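Allalix Countertop Ice Maker: one winter of iced drinks later

Posted 13 January 2025

Yes, I bought an ice maker in the cold part of the year, and yes, my sister laughed at me on the phone for a good while about it.
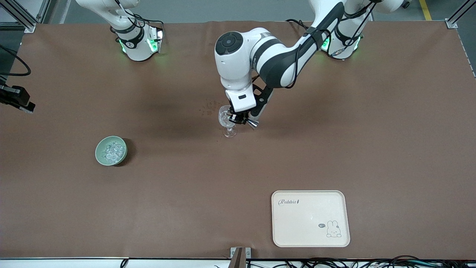 So anyway, I drink iced coffee all year. Iced tea too, and iced water with a slice of something in it when I'm pretending to be healthy. Our fridge has one of those tiny freezer boxes that fits two trays if you take the peas out, and I was forever running out by lunch. The Allalix was on sale at the Takács outlet out in Carkutdale for $76, down from a price I never believed in anyway, and I'd been walking past it for weeks.

Setup was easy. You wash out the tank, fill it to the line, throw away the first couple of batches (please do this, mine tasted like a new shower curtain) and off you go. It makes little hollow bullet shapes, the kind you get at a motel. On the small setting they melt fast, so I keep it on large all the time now and I don't know why you'd want the other one.

The box says a batch takes seven minutes. In my kitchen the first one takes 17, and after that it settles down to maybe ten. I don't mind! I put it on when I get up and there's plenty by the time the coffee has cooled off. It's just not seven.

Now the noise. It hums, fine, but then it drops the ice into the basket and if the basket is empty it sounds like somebody threw a handful of gravel at the window. The cat left the room the first day and stayed gone until dinner. Once there's a layer in the bottom it's much softer. I wouldn't run it during a movie.

One thing I didn't understand before buying is that it doesn't keep the ice frozen. The basket is only insulated, so whatever you don't use slowly melts back into the tank and gets made into ice again. Kind of clever, but it means you can't fill it on Friday and expect a full basket on Saturday. When we had people over I ran it all afternoon and kept moving bags to the neighbor's freezer, which worked but was a lot of going up and down stairs in slippers.

Cleaning is a pain. The drain plug is on the bottom, so you have to carry the whole thing to the sink and tip it, and it's heavier than it looks. The scoop is flimsy too, and I've gone back to using a big spoon.

I did look at the Grunumon before I picked this one. It has a drain on the side (jealous) and a nicer lid, but it cost a lot more and it was too tall to go under my cabinets, so that was that. Measure first, and leave room for the lid to open - I had to shove the toaster over.

Would I buy it again? At the sale price, sure. At full price I'd want the side drain and a better scoop. Four stars from me, and I'll update this in the summer when it has to work for a living.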